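## 4. Setting up the dresser task in the simulator

This section is for members of the Plestmont robotics club who have already installed Imeo (see section 2) and can move the arm with the keyboard (see section 3). You will load the dresser world, place the arm over it, and record your first run. Please read all the steps one time before you start. The first set-up takes almost 60 minutes, and most of this is waiting for the files to load.

### 4.1 Before you begin

You need:

- a club computer, or your own computer with the same version of Imeo
- your team folder on the Gerier drive
- the task file `dresser_top`, which is inside the Aoki pack

**Note:** Do not open the task file directly from the drive. Copy it to your team folder first. If two teams open the same file, the second team will lose its changes.

### 4.2 Load the world

1. Start Imeo and wait until the status bar is green.
2. Choose **File > Open world** and select your copy of `dresser_top`.
3. Press **Reset**. The arm goes to its home position and the dresser goes to its start position.
4. Open the **Objects** list and check that the arm, the dresser, the mat and the tool object all have a name without a red mark.
5. Save the world under your team name, for example `team6_dresser`.

**Caution:** Never press **Reset** when a recording is on. The recording will continue, but the times inside it will be wrong and you cannot repair them later.

### 4.3 Set the side view

The side view is the one you will use for driving. It should be close enough that you can judge the height of the fingers.

1. Click **Views > New view** and give it the name `side`.
2. Turn the view with the right mouse button until you look down over one corner of the dresser.
3. Move closer with the wheel. Stop before the gripper becomes hidden behind another part of the arm.
4. Click **Lock view**.

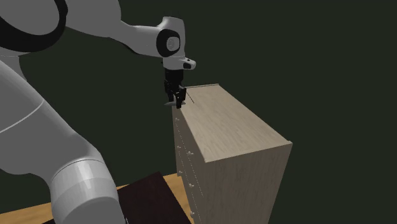

Many new members set this view too low, and then they cannot tell if the fingers are over the furniture or beside it. Use the top panel as your guide. You should see the grain of the wood on top and also the row of drawers at a steep angle, with the round knobs sticking out from the front. If you see only the knobs and no top panel, raise the view and lock it again. It is fine if the big joint of the arm does not fit in the window, because you do not need it for driving.

### 4.4 Move the gripper to the working height

1. Set the speed to **Slow**. The faster speeds are for teams who have passed the check in section 6.
2. Raise the arm first, and only then turn it to the dresser. When you turn it low, the elbow can hit the edge.
3. Point the gripper straight down.
4. Lower it in small steps with the **Page Down** key. One press is one step.
5. Stop when the fingers are near the level of the top panel. Wait until the numbers in the **Joints** window do not change any more.

**Note:** If the gripper shakes, you have probably two commands active at the same time. Press **Esc**, wait a moment, and repeat step 4.

**Caution:** The simulator lets you push the fingers through the wood if collision is turned off. Check the box **Collision** in the **Physics** menu before each run. A run recorded with collision off does not count for the club ranking.

### 4.5 Set the wide view

The judges look at the wide view, so it must show the full working area.

1. Click **Views > New view** and give it the name `wide`.
2. Place the view on the drawer side of the dresser, a little higher than its top.
3. Move back until the base of the arm and the drawers are both inside the window.
4. Check that the arm does not hide the fingers. If it does, turn the view a little to the left or right.
5. Click **Lock view** and save the world again. 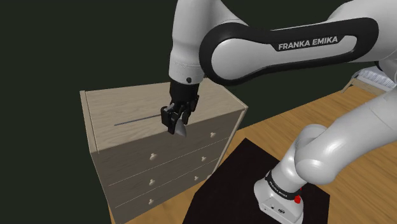 After the two views are locked, open the **Record** window and put a check mark next to both names. If one name is missing from the list, you forgot to lock it. Go back and lock it, then close and open the **Record** window.

### 4.6 Record a test run

1. Set the length to 59 seconds. The upload page refuses files of one minute or longer.
2. Press **Record** and wait for the short sound.
3. Drive the gripper with slow movements. Do not change the view during the run.
4. Press **Stop**, then **Save run**.
5. Play the file from start to end in both views before you upload it.

If the playback is black in one view, the file was saved before the view was locked. Delete it and record again. For other problems, please see the list of error messages in section 7.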